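Solline storage units, ground floor - walk-round, July
Done by Eulalia Saavedra, comments hers. Copy to Hanneke Wuyts.

Marks: **OK**, **Fix**, **Again** (means it was Fix last time as well)

## Doors and ways out

- [x] **OK** - Front door opens fully, closes by itself, no longer screams.
- [ ] **Again** - Back fire door. Opens if you lean on it with conviction. A person leaving a fire will have conviction, but I would still like the bar adjusted.
- [x] **OK** - Exit signs lit.
- [ ] **Fix** - Corridor by unit 448. A wardrobe has been living there. It has a note on it saying "moving tomorrow". The note has faded.

## Fire

- [x] **OK** - Extinguishers on their hooks, pins in, tags in date.
- [ ] **Fix** - The extinguisher by the lift has a coat on it. Coat now in lost property.
- [x] **OK** - Alarm test at 10.30. Heard in all corridors, and by the man in 695, who came out to complain.
- [ ] **Again** - Assembly point sign still faces the hedge.

## Shelving and lifting

- [x] **OK** - Drarnach racking, bays bolted to the wall. Load plates readable.
- [ ] **Fix** - Bay 5, top shelf. Plate says 1000 kg for the bay, spread evenly. The tenant has read the number and stopped before the comma. Letter sent.
- [ ] **Fix** - Grukix trolley, the one with the bad wheel. It has a label saying DO NOT USE and it is everybody's favourite. Please take it away altogether.
- [x] **OK** - Step stool feet have their rubbers.

## Floors and lights

- [x] **OK** - Loading bay floor, no new cracks. The old ones I greet by name.
- [ ] **Fix** - Corridor C light takes so long to come on that you have usually reached the other end. De Bruijn to look at the sensor.

## Packing area

- [x] **OK** - Tape dispenser on the table, with a roll in it.
- [x] **OK** - Walkway to the lift marked out, lines not yet worn away.
- [ ] **Fix** - First aid box contains plasters, one sling and a menu. Restock, and keep the menu somewhere else.
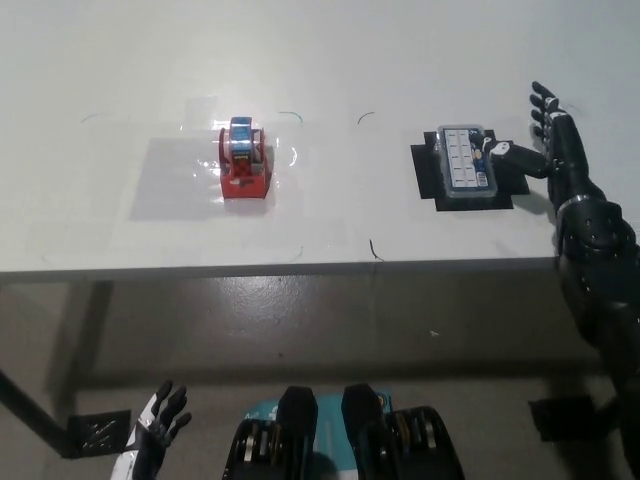 Hanneke Wuyts: Fire door bar is ordered, and I have asked for the trolley to be collected. Could you ring the owner of the wardrobe before we move it? Last time we moved something without ringing I got four pages by post. The sign I will turn round myself.

Rang. He says tomorrow.

Still open from the spring sheet: gutter over the side entrance, spare key for the meter cupboard.

E.S.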